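Plurkine Water Rocket Day: Results Data
README

Overview

This folder holds the results of the Plurkine Water Rocket Day, run each November for pupils in Years 5 to 8 at schools in the Dullmont district. It covers 11 schools and 2,175 recorded launches. The files are provided for classroom use, for science fair projects and for teachers planning a similar event.

The data set is maintained by Nilmini Khan at Grirkeck College. Queries about scoring should go to Yevhen Hrytsenko, who was head judge in every year covered.

What is in the folder

launches.csv – one row for each launch
teams.csv – one row for each team, with school code and year level
rules.txt – the competition rules as given to schools
changes.txt – corrections made after the first release

Pupils are not named in any file. Team names were chosen by the pupils and have been kept as written on the entry form, except where a name identified a child. In those cases the team code appears instead.

How the results were recorded

Each team built its rocket at school from a plastic drink bottle, card fins and a nose cone of the team's own design. Rockets were launched on the Ranasinghe Oval from a fixed pad, with the pressure set by a member of staff. Distance was measured along the ground from the pad to the point of first landing, in metres, to the nearest half metre. Flight time was taken by two pupils with stopwatches, and the average of the two was entered. 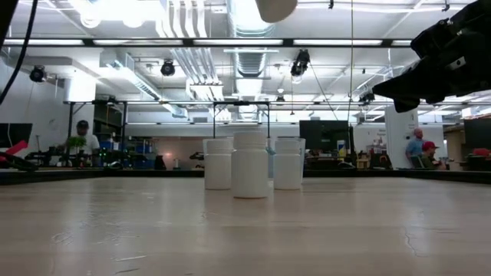

Three white plastic bottles with screw caps.

Launches that left the marked field were recorded as "out" and have no distance. Launches in which the rocket did not leave the pad were recorded as "nil". Neither should be treated as a distance of zero when working out averages.

Columns in launches.csv

team_code: matches teams.csv
attempt: 1, 2 or 3
water_ml: volume of water used, in millilitres
pressure: pad reading at release, in kilopascals
distance_m: distance in metres, or out, or nil
time_s: average flight time in seconds
notes: judge's remarks, often blank

Known gaps

Flight times are present for 1,404 launches only. Stopwatches were not used in the first year, and several sheets from the second were damaged by rain. The notes column is filled in for 709 launches, and the style of remark differs from judge to judge. Water volume was reported by the teams themselves and was not checked.

One school changed its code between years. Both codes are listed in teams.csv and should be read together.

Use and credit

Schools may copy, print and adapt the files without asking. Please credit the Plurkine Water Rocket Day in any display or report. The files may not be sold.

Paper sheets were entered by Kumudini Gamage and checked by Zane Vītola. Vasanthi Abeysekara prepared the rules file. Corrections should be sent to the Grirkeck College science office, quoting the team code and attempt number.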